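# Choisir une pince quand on n'a pas encore le robot

*Entretien du 3 mai 2025 avec la responsable des essais de préhension chez Multisico*

Elle me reçoit dans une petite salle du deuxième étage, à côté de l'atelier, où deux écrans restent allumés toute la journée. Elle dirige depuis six ans les essais de préhension de Multisico, une entreprise qui assemble des cellules de tri pour les laboratoires et les petits dépôts de pharmacie. Elle a préféré que son nom ne soit pas publié, et j'ai respecté ce souhait. Je précise aussi que le français n'est pas ma première langue ; les citations ont été relues par elle.

Le sujet de notre rencontre était une comparaison que son équipe vient de terminer pour le dépôt de Sirkthorpe. Le client voulait un robot à deux bras capable de prendre un flacon posé n'importe où sur une table et de le déposer dans un bac. La question était simple à formuler : quel préhenseur faut-il monter au bout des bras, et quel contrôleur doit les commander ?

« Les gens pensent que nous commençons par le catalogue, me dit-elle. Moi, je commence par la table. Quelle est sa hauteur, où sont les bacs, est-ce que le bras gauche peut arriver au bac sans gêner le bras droit. La pince vient après. »

Tout le travail a été conduit en simulation. Le robot réel n'était pas encore disponible au moment de la commande, et le client demandait une réponse avant l'été. L'équipe a donc modélisé la table, les bacs et les bras, puis elle a lancé 384 essais, répartis de manière égale entre deux contrôleurs. Le premier est celui de Dudolley, assez ancien, qui calcule une trajectoire complète avant de bouger. Le second est celui de Vasylenko, qui corrige le mouvement pendant l'approche à partir de l'image de la caméra.

Je lui demande si une simulation suffit pour prendre une telle décision. Elle réfléchit un moment avant de répondre.

« Pour éliminer, oui. Pour choisir définitivement, non. Si une configuration échoue déjà dans un monde où l'éclairage est parfait et où la table est parfaitement plate, je n'ai pas besoin de la voir échouer une deuxième fois dans l'atelier. Mais si elle réussit, je sais seulement qu'elle mérite d'être essayée. »

Elle insiste beaucoup sur le frottement. Dans le simulateur, le coefficient entre le doigt et le flacon est un nombre que quelqu'un a écrit dans un fichier. Pendant les premières semaines, ce nombre était trop généreux, et presque toutes les prises tenaient. Un stagiaire a eu l'idée de le baisser par étapes, jusqu'à ce que les résultats se séparent. « C'était pénible, parce qu'il a fallu jeter une partie des essais. Nous en avons recommencé 70. Le client n'était pas très content du retard, et je le comprends. »

Nous parlons ensuite de la forme des doigts. Elle a une opinion assez ferme : pour un cylindre debout, deux doigts sont souvent suffisants, à condition que l'approche soit bien orientée. Quand le flacon penche, ou quand il est proche du bord d'un bac, elle aime avoir plus de surface de contact. Une main articulée pardonne davantage les petites erreurs de position, mais elle prend aussi plus de place, et chaque articulation ajoutée est une chose de plus qui peut tomber en panne.

« Mes collègues plus jeunes aiment les mains compliquées. Moi, je suis celle qui répond au téléphone quand un tendon casse, alors je suis peut-être moins enthousiaste. »

Elle raconte aussi un défaut qui les a occupés pendant 17 jours. Avec le contrôleur Dudolley, le poignet gauche faisait parfois un grand détour avant de descendre vers l'objet. Le mouvement était correct du point de vue du calcul, aucune limite n'était dépassée, et pourtant il était beaucoup trop lent. La cause était une zone interdite autour du deuxième bras, que l'on avait définie trop large. Une fois la zone réduite, le détour a disparu. « J'étais vexée, dit-elle en riant. J'avais écrit cette zone moi-même. »

Le contrôleur Vasylenko ne faisait pas ce détour, mais il avait une autre faiblesse. Quand les doigts cachaient le bouchon du flacon à la caméra, l'estimation de la position devenait instable dans les derniers centimètres. L'équipe a essayé une deuxième caméra, plus haute, et le problème est devenu moins fréquent. Il n'est pas résolu complètement.

Sur son écran, elle ouvre alors le dossier des essais avec le flacon bleu. 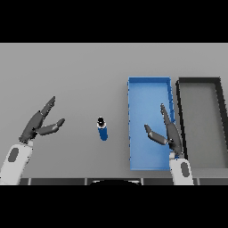
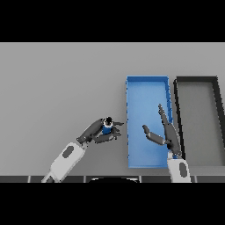

« Ce que je regarde, ce n'est pas seulement le bras qui travaille, m'explique-t-elle. Je regarde toujours l'autre. Un bras qui attend au mauvais endroit peut coûter plus de temps qu'une mauvaise pince. » Dans le cahier des charges de Sirkthorpe, le deuxième bras devait rester prêt à intervenir, et cette phrase, écrite sans précision, a provoqué de longues discussions. Prêt, mais où ? Au-dessus d'un bac, il répond vite, mais il occupe l'espace où le premier bras doit poser. En retrait, il libère la place et il perd du temps au retour.

La solution retenue est un compromis : le bras en attente se retire au moment où l'autre commence son transport, et pas plus tôt. Elle reconnaît que la règle est un peu rigide. Un opérateur expérimenté ferait mieux, dit-elle, parce qu'il sentirait que le mouvement de son collègue va finir.

Je veux savoir quelle recommandation a été envoyée au client. Elle me donne une réponse prudente. Pour le contrôleur, l'équipe a proposé Vasylenko, avec la caméra haute et une vitesse d'approche limitée. Pour le préhenseur, le rapport ne tranche pas entièrement et demande une courte série d'essais physiques, avec les vrais flacons du dépôt et surtout avec leurs étiquettes. Une étiquette qui se décolle change tout le contact, et aucun modèle de l'équipe ne la représente aujourd'hui.

« On m'a reproché de ne pas conclure. Je préfère cela à une conclusion que je devrai retirer en septembre. »

Avant de partir, je lui demande ce qu'elle changerait si elle devait refaire cette comparaison depuis le début. Elle cite d'abord le réglage du frottement, qu'elle ferait vérifier le premier jour par une personne extérieure au projet. Elle voudrait aussi noter les échecs avec plus de détails. Dans leur tableau, un flacon renversé et un flacon jamais touché portaient au départ le même code, et il a fallu revoir les enregistrements un par un pour les distinguer.

Les essais physiques doivent commencer quand les deux bras seront livrés à l'atelier. La table, elle, est déjà montée à la bonne hauteur.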